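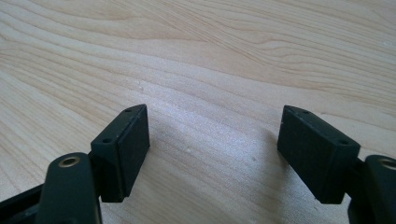
1. Background and question

Our project looked at how people brush when they have a manual toothbrush and when they have a powered one, and whether the type of brush changes how much plaque is left on the back teeth. We chose the topic because the dental clinic in Motholm gives out free manual brushes twice a year, and several of us wondered if that was worth doing for adults who already own a powered brush.

Plaque is a soft film of bacteria that forms on teeth all day. If it stays in place it hardens into tartar, and brushing does not remove tartar. The inside surfaces of the lower molars are often missed, so we limited our scoring to the back teeth.

2. Participants

Itsuki Onishi put up the sign-up sheet in the Arnaud building in July. We accepted adults who had at least six back teeth and no braces. People who had a cleaning in the last month were asked to wait. Everyone signed a consent form, and we kept names separate from scores.

In total we scored 2733 tooth surfaces. Another 251 surfaces were left out of the analysis, mostly crowns and teeth with large fillings next to the gum, where the dye gives a patchy result.

3. Method

Each person came twice. At the first visit they brushed for two minutes with a manual brush, soft bristles, and the same plain fluoride toothpaste for everyone. At the second visit they used a powered brush with a small round head. Half the group did the visits in the opposite order.

After brushing, the person chewed a Dikisano tablet, which stains plaque pink, and rinsed once with water. Ebony Waaka did all the scoring so that we would not have to compare two scorers. She used a scale from zero (no stain) to five (stain over most of the surface). 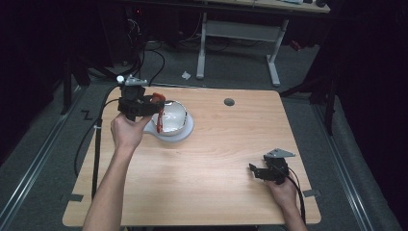
Scoring one mouth took longer than we planned for, and by the second week we had moved the visits further apart. We also changed the instructions. At first we told people to brush "as usual," but some stopped well before the two minutes were up. After that we used a timer with a sound every 30 seconds – one for each quarter of the mouth. The early visits without the timer were repeated.

4. Results

The powered brush left less stain on average, but the difference was small on the outside surfaces. It was larger on the inside of the lower molars, where manual brushing scored worst. People who told us they already used a powered brush at home did poorly with the manual one, and several said they forgot to move it.

Pressing hard did not seem to help. We had no way to measure pressure, so this comes only from Ebony's notes.

5. Problems

The scorer often knew which brush had been used because the visits were on different days. Two minutes of brushing with someone waiting outside is also different from brushing at home. Our participants were mostly students and staff from Zukutville, and very few were over sixty.

We spent over 900 dollars, nearly all of it on brush heads and tablets. A larger study would need a second scorer and a room with better light.

6. Next steps

Itsuki would like to repeat the manual visits after a short lesson on brush angle – bristles toward the gum line, small strokes, one or two teeth at a time. The score sheets and the consent form wording are in the appendix.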